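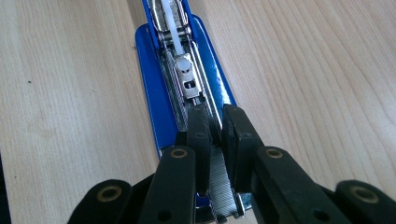
Arthur Drollell
Robotics researcher, Gremcombe

Opinion, 21st August

Give me a stapler over a stack of blocks any day. I've been teaching robots by demonstration since my student years, and no household object has taught me more about my own field than the blue one on our bench at Sellham.

Look at what the task asks for. A strip of glued staples is a slim little bar, and it has to lie in a metal channel hardly wider than itself, ahead of the pusher. Two black fingers have to hold it firmly enough to steer and gently enough that it doesn't snap. Then they have to let go, and letting go is where most of our early policies fell apart!

We recorded 388 demonstrations with the hand-held gripper, and I loved how plain the method was. You hold the tool, you do the job, the camera on it sees what the robot's camera will later see. People picked it up in minutes. Our older set, 3419 clips of pick and place collected over one long December, was bigger by far and (I'll say it) duller. The policy trained on it could move nearly anything and fit nothing into anything.

With the stapler clips added, we ran 50 trials and had 6 failures, most of them a strip that tipped on release. One stapler, one table, so I'm not claiming the problem is solved. But I do think our field spends too much effort on piling up easy motions, and too little on the last half inch, where metal touches metal and a good human hand slows down. More of that, please. Next I want to try the hinge on a pair of reading glasses.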